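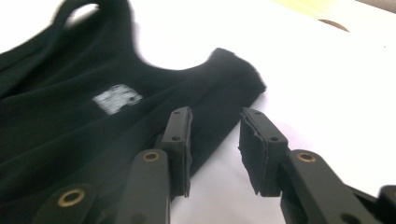
Figure 3. A black sleeveless top spread on the white table, with loose folds across the fabric.

4.2 Sleeveless garments

The second group in our study was the sleeveless garments. We had 102 of them, and they came from the sorting room of the Dalgleish clothing exchange. Most were summer tops of thin knit, washed many times before they were donated. We expected this group to be easy, because a top without sleeves has fewer parts to fold. The results did not support this.

The main difficulty was in finding the shoulders. In a T-shirt the sleeves show where the upper part is, even when the shirt is badly creased. In a tank top the neckline and the armholes are all curved openings, and when the fabric is folded over itself one can be easily taken for another. A narrow strap may also form a loop which looks like part of the neckline. In Figure 3 one strap can be followed without effort, but the curve beside it could be read as the neckline or as an armhole.

Our folders therefore used small marks on the garment as a guide. A printed label or patch on the chest was helpful even if its text could not be read, as its tilt gives some idea of how the fabric is lying. Plain tops with no print were turned over more often before the first fold – in 13 cases the folder began again from the start.

Rhona Baird, who wrote the folding rules used at Dalgleish, advised us to lay both straps flat before any other step. We added this rule for the second round in December. The order of the remaining steps was kept the same as for the T-shirts in Section 4.1, so that the two groups can be compared.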